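Section 4: Setting up and using the sorting bins

The Tutia bin set is supplied as plain metal bins for holding mixed household goods before they are shelved, boxed or sent on. Read this section before you put anything in them. Fitting the stand is covered in Section 3.

4.1 Before you start

1. Place the stand on a level floor and lock the feet.
2. Lift each bin by the outside of the rim, one person at each end. Do not lift a bin with goods in it.
3. Set the front bin in place first, then the rear bin. The sloping walls should lean outward toward the top on all sides.
4. Press down on each corner in turn. If the bin rocks, adjust the nearest foot and press again.
5. Wipe the inside with a damp cloth and dry it. New bins carry a thin film of oil from the factory, and it will mark paper labels and soft goods.

CAUTION: Rim edges can be sharp before first use. Wear work gloves until the edge strip supplied with the stand has been fitted.

Note: Light scratching of the floor is normal and starts with the first few loads. It does not affect use. Do not sand or polish the floor.

4.2 Loading the front bin

1. Take out any packing paper, loose tape and ties.
2. Put boxed goods in first, close to a wall or in a corner.
3. Add cups, tumblers and other hard items one at a time. Lower them to the floor by hand. Do not drop them.
4. Add soft items last. Keep them clear of the hard items where there is space.
5. Stop when the floor is covered by a single layer. Do not stack.

The load limit is 40 pounds per bin, spread over the floor.

CAUTION: Do not load glass with metal tools, cans or anything heavy enough to slide. Use a padded tray (part 3495, sold separately).

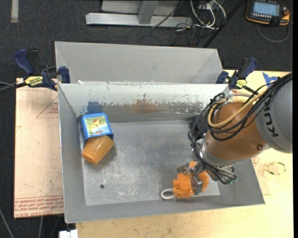
Mixed loads need more room than the same number of matching items. Boxes stay more or less where they are put, but cups roll and soft goods spread out. A tumbler on its side, like the orange one touching the blue container, should be given a clear patch of floor on its open side so that it can be picked up without dragging the box along with it. Loops, straps and cords should lie flat and free. If a loop is caught under another item, release it before the soft item is lifted.

4.3 Unloading

1. Take soft items first, gripping the body of the item. Do not pull on a loop or strap.
2. Take cups and tumblers next.
3. Take boxes last. Tilted boxes should be set flat before lifting if the lid is not taped.
4. Check the corners for small parts.

Note: If goods are to go straight from one bin to the other, unload the rear bin completely before you begin.

4.4 Cleaning

Clean the bins at the end of each shift, or sooner after a spill.

1. Brush out dust and fibers with a soft brush.
2. Wash with warm water and mild dish soap. Do not use bleach or steel wool.
3. Rinse with a cloth, not a hose.
4. Dry the floor and walls, working from the top down.

Sticky label residue can be removed with the plastic scraper. Let stubborn residue soak under a wet cloth for 13 minutes and try again.

4.5 Storage

Store the bins upright and empty, with cardboard between them. Keep them out of the rain. Replacement edge strip and feet can be ordered from the Kurkville parts desk. Have the stand number ready when you call.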